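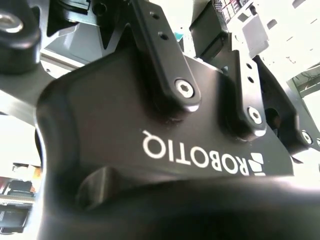 Upstairs at the Rirenside open day, 14/12/2025

I've been meaning to go to the Rirenside open day for three years running and every time something came up (two colds and a leaking roof, if you want the list). This year I finally made it! If you don't know the place, it's the old mill building behind the canal, chopped up into small units, and once a year most of the tenants unlock their doors and let people wander through. Free to get in, and you pick up a paper map at the front desk that is wrong about the stairs.

I took the 66 bus, and then walked the last bit along the water in a wind that went right through my good coat. Jarrah Rakena was already in the lobby with both our maps and half a cinnamon roll. Jarrah restores furniture and came for the ground floor. I came for the workshops upstairs, seeing as I've spent most of this year trying to set up a decent bench at home for fixing old computers, and I'm nosy about how other people lay out their tables.

We agreed to do his floor first. Big mistake, we were down there for ages.

The ground floor

Imex had the unit by the loading door. They sell offcuts: felt, cork sheet, rubber matting, foam, all in bins you can dig through with both arms. I bought cork, then I went back and bought more cork. Jarrah got into a long talk with the guy at the register about glue and I lost him for 30 minutes, during which I looked at every roll of felt they had and got attached to a mustard one that I did not need.

Next door was a chair caner working away with the door propped open, and past her a letterpress place that let you pull your own card. Mine came out crooked. I've got it up on the fridge anyway. There was a line for the press the whole time we were down there, mostly kids, and the woman running it was very patient with all of them, and with me.

Upstairs

Whitelaw's room is at the top of the second staircase, the one the map thinks is a closet. It was the one I'd been waiting for. Dark green carpet, sun coming in, and a work surface that I would happily have carried home on my back if it had fit down the stairs.

So instead of a plain flat top, it's long aluminum rails laid side by side with a slot between each one and the next, and a tall bright rail running along the edge. I'd seen slotted tops in catalogs, but the pictures never give you a sense of how they take the light. It went pink and lavender depending on where you stood, like the inside of a shell. I kept shifting from foot to foot to watch it change and a man behind me asked if I was all right.

The thing I liked best was the tray mounted on top of it. Pale gray, rounded corners, a slightly rough surface that looked 3D-printed to me, with different shaped spots in it for different things. There's a square pocket with raised walls, and farther down a rectangular nest with a raised border, and in the nest was a computer processor! Green board peeking out along two sides, silver lid with faint little markings I couldn't read a word of. It was sitting a bit askew, and I'll admit I had to put my hands in my pockets. I am a straightener. I straighten pictures in waiting rooms.

At home I keep loose processors in an egg carton. I've defended the egg carton to several people. After seeing a tray where a part gets its own low-walled spot I'm having trouble defending it even to myself, and I spent a good part of the bus ride drawing rectangles with rounded corners on the back of the map.

One downside to all those slots, and I'd want to think about it before I bought one: stuff falls in them. There was a small brown speck of something wedged down in a groove and I could not stop looking at it. I drop screws constantly. I drop crumbs, too, because I eat toast at my bench, and I can picture exactly what my slots would look like by May. Jarrah said a soft paintbrush would deal with it and he's probably right, he has about a hundred of them.

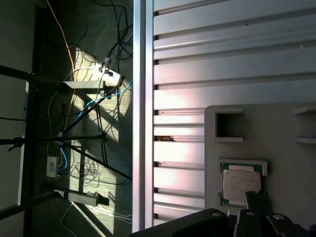
What I asked about prices

I asked Chin-lung Au, who was on the door for Whitelaw and answered questions from everybody without once looking at the clock, what a slotted top would run me in a size suited to a spare bedroom. The number was 1499, and that's before legs. I made a noise. He was very nice about the noise. He said people with small rooms often start with a short section bolted onto a table they already own and add to it later, and he wrote down a length for me on the back of a card, 37 inches, after I'd shown him with my arms how wide my window is.

We talked for a while about trays as well. I wanted to know how much room to leave around a part, so that you can get it out again without digging at it with a fingernail. His answer was to cut a few sizes in cardboard, live with them for a week and see which one annoys you the least. I like advice that costs nothing. I also have a lot of cereal boxes.

There was a guest book by the door and I wrote far too much in it.

Lunch

We ate at Larosel, which is the café in the old boiler room, and if you go next year, go early. By the time we got down there the soup was gone and so was the good bread. I had a cheese toastie and a pickled egg, Jarrah had two slices of plum cake and called it lunch. The tables are old doors with glass on top, and ours still had its keyhole. It gets loud in there with the brick and the pipes, so we ended up half shouting about cork at each other over a very small pot of tea. The coffee's strong and they don't skimp on the mugs.

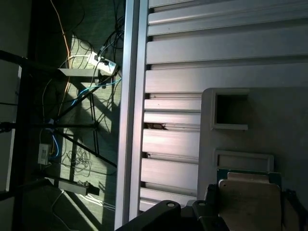 My own bench is in what used to be the ironing room, and the trouble in there has always been power. One outlet, behind the radiator, and I've got a lamp, a soldering iron, a radio, two chargers and a fan all wanting a turn. I've tried strips screwed under the tabletop (can't see the switch), strips on the wall (cords hanging in my tea) and one terrible month with a strip in a drawer. Up in Whitelaw's room the strip was just on the carpet past the rail, a plain white one with black plugs in it and the cords fanning out from the end, and a gray metal bracket lying next to it. I found that so cheering. You spend months thinking everyone else has a clever hidden arrangement and then there's the power strip on the floor, same as anybody's. I went home and put mine on the floor. It's been there since and I've kicked it twice.

The carpet I'm less sure about. I love the color, and with that diagonal stripe of sun across it I was ready to go price some up, but I think about hunting for a dropped screw in dark green pile and I get tired. My floor is painted boards with gaps, so I'm hardly one to talk. Jarrah's vote is for a big sheet of the Imex rubber matting, which would be easy to sweep and smells like a bicycle shop.

Going home

We missed the first bus by standing in the lobby arguing over whether the letterpress people were on the left or the right of the stairs (left), and got the next one with our bags of offcuts on our knees. The driver wanted to know what the cork was for and I told him it was for lining a tray, and then had to explain that the tray doesn't exist yet.

I've cut out four cardboard versions so far. The first was far too tight, the second one I sat on. Number three is pretty close, and I've glued a bit of cork in the bottom of it, and there's a processor out of the egg carton living in there now, perfectly straight. If anyone reading this has put a short slotted section on top of an ordinary table, please tell me how you fixed it down. Mine's an old pine kitchen table and I'd like to drill as few holes in it as I can get away with.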